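Friday, September 22, 2023

Home all day with the rain going sideways, so I finally got stuck into the craft corner (I've been promising myself that since June!). I really only meant to look for the scissors. Two hours later I had half of it out on the floor and a cold cup of coffee on the windowsill.

The mesh rack is staying against the back, I've decided. I tried it on the other side for a while and kept bumping it with my knee, so back it went. I do love having three tiers, even if all I've put on it so far is the green sheet, and I haven't made up my mind what else goes up there. Yarn, maybe? The white basket on the left is for mail and bits of ribbon, once I find the ribbon.

Pencils are all together in the clear holder now, erasers up, and it makes me weirdly happy to look at them. I still want to sharpen the lot but that can wait for a TV night.

Then the coasters. Oh, the coasters! I bought them at Storo for the kids' table at the reunion, and they're so cheerful I can't bring myself to give any away. The blue tray is going to be their home and I got a little stack in there before I got distracted by the phone and then by lunch. 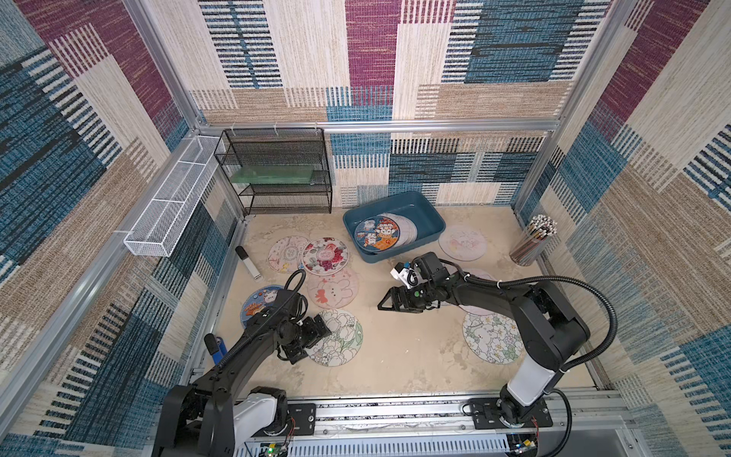
Coasters still all over the floor, Friday afternoon.

I'll do the rest tomorrow after the store. Need tape, milk, 2 light bulbs, and something for dinner that isn't soup again. Never did find the scissors.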